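## Chapter 11: The Woolshed at Vainio

The Vainio station took up its first lease in the 1860s and ran sheep on the flats below Trirum. Its woolshed, built of stone and local timber, is the oldest farm building left in the district. At its peak the shed had room for 470 sheep under cover, and shearers were housed in a long hut beside the creek.

Wool went by bullock dray to the landing at Timeo. When the railway came, the landing lost its trade and the store closed. The homestead burned down later, leaving two chimneys and a cellar. 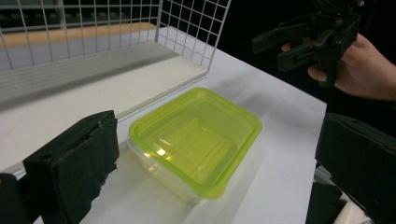
A former shearer at Fiseck remembered that the shed was never quiet in September, and that the colour of the floorboards came from years of wool grease. His account is used again in the section on labour, along with the station's wage books.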